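Pre-Run Safety Checklist, Kitchen Bench — Comments Edition
Dollomcombe Robotics Club, summer project
Filled in 2020-07-30

Okay, so I got handed the clipboard again, and since the official form gives you a comment space the size of a postage stamp, I'm typing mine up. Same items as the paper version, same order, just with more of me in it. If you're on bench duty next, read the comments too, please!

1. Emergency stop reachable from the operator's chair
OK. I sat down, closed my eyes and slapped at it, and got it on the first try. Amr had to stretch a bit, so we slid the chair in toward the counter and put tape on the floor for the legs. Leave the tape alone!

2. Emergency stop tested with the arm moving
OK. Pressed it mid-reach at the slow setting. The arm stopped and stayed put until we did the full reset. Gerrit Mabuza watched and initialed the paper copy.

3. Arm mounting bolts
OK. All snug with the long wrench. I put fresh paint-pen lines across the bolt heads because the old ones had rubbed off and you couldn't tell anything from them.

4. Cables
OK WITH COMMENT. Ran the wrist through its whole range by hand with power off, looking for anything that pulls tight or could catch on a knob or a handle. One loop came closer to the cabinet than I like, so I re-tied it. Whoever does the next check, look at that loop first.

5. Speed limit set in software
OK. The Kundard controller was still on last week's number when I opened it (grr). Back to 30 percent for practice. We do not go over that with people at the bench, and yes, that includes "just one quick run."

6. Gripper force limit
OK. Tested on a foam block, then on a bag of chips. The foam block is the real test, the chips were Amr's idea. Fingers open fully on command.

7. Gripper finger pads
NOT OK, then fixed. One pad was peeling at the corner. Spares are in the Shawky box on the shelf, second row. We're getting low, so I put them on the order list.

8. Toaster and toaster oven unplugged
OK. I pulled the plugs myself and left the ends up where anybody can see them. These are practice objects, we don't heat anything, ever. If your task says "toast," you're moving a piece of wood, and you'll live.

9. Glass
OK WITH COMMENT. Nothing glass gets to be a pick target until the gripper log is signed. It can be on the counter as an obstacle if your task sheet says so, and then the person at the stop button wears eye protection along with everybody else. I brought this up in July last year as well and I'll keep bringing it up.

10. Food
OK. Fruit is fine as a target. Don't eat it afterward — it's been squeezed by a machine and handled by all of us. Cereal boxes and snack bags stay closed.

11. Floor
NOT OK, then fixed. Someone's backpack strap was right where you'd step back from the bench. Moved it to the hooks. Please use the hooks, they're right there.

12. Camera views checked
OK. All the views come up and the clocks match. Lenses wiped with the gray cloth (not your shirt, Amr).

13. Log and battery backup
OK. The run counter was at 1,680 when I started. The Stustska manual says to regrease the wrist joint at 3,000, so we have time, but I'd love for us to get to it before school starts and everything goes crazy.

Result: cleared for practice runs at the slow setting, all 13 items signed. Items 4 and 7 get looked at again before the next session.

Bench pictures:

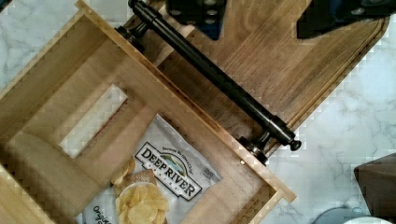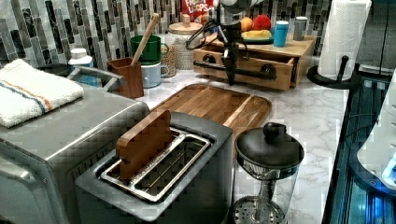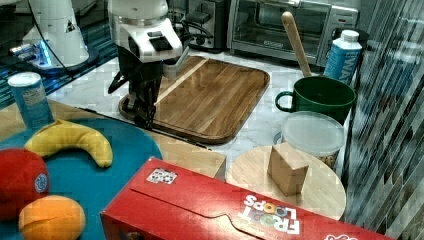 Do I have to go through the whole list again if we only stopped for lunch?

If the power stayed on and somebody from the team was in the room the whole time, just redo items 1, 2, 5 and 11 and write the time next to your initials. If the room was empty or anything got switched off, start over from the top. It goes fast once you've done it a couple of times, and two people can split it as long as the same person does both of the emergency stop items.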